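Last updated: July 4, 2025

Subject: Re: dumplings for the August supper

Hi all,

Seraina Moser wrote:
> Can we settle on fillings this week? Last year we ran
> out by eight and I'd like 900 this time if we can fold
> that many. Also – shop wrappers or our own?

I'd say 900 is fine if we do two folding evenings and freeze the first lot (my freezer is half empty, come and fill it!). Shop wrappers for me, please. I made my own at Easter and my wrists haven't forgiven me. Cabbage and mushroom went first last year, so more of those, and less of the prawn.

I've also gone off lining with baking paper – the mesh liners are much nicer and you can wash them.

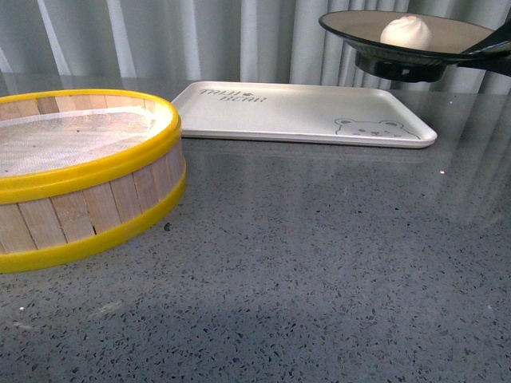
Mariama Nartey rang after I'd started typing this and reckons we should salt the cabbage the night before and squeeze it hard, or the bottoms go soggy. Fine by me. She'll bring the chilli oil too.

Can everyone tell me which evenings they can't do?

Wilson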